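Namdale Opens Table-Tidying Evenings at Its Kistarska Workroom

KISTARSKA, 5th January – Namdale is opening its workroom to anyone who wants a calmer table at home. The new Prulum evenings begin this month, with up to 20 places at each one, and they're free.

The idea grew out of a trial in November, when 542 people asked for a spot. "We were thrilled – and a bit stunned," said Natnael Endale, who runs the program. "People love talking about where the screwdrivers should live!"

Each evening covers 9 small jobs, from wiping down a tabletop with a cloth to sorting hand tools and finding a home for the water bottle. A divided wooden box gets plenty of attention, and so does the question of what belongs in it. Every job takes 15 minutes, with tea halfway through. 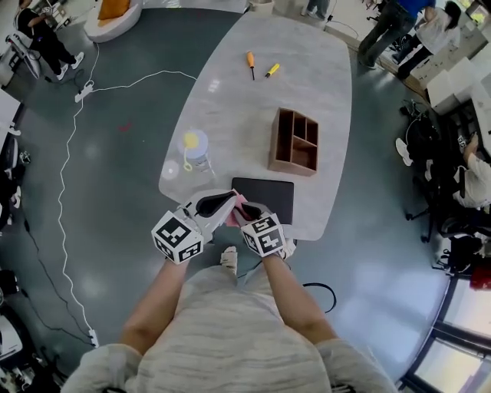
Do I need to bring my own organizer?
Boxes are provided for the evening, but bring one from home if you'd like help filling it.

Places can be booked at the Namdale front desk or through the Tamura neighborhood newsletter. Doors open 15 minutes before the start.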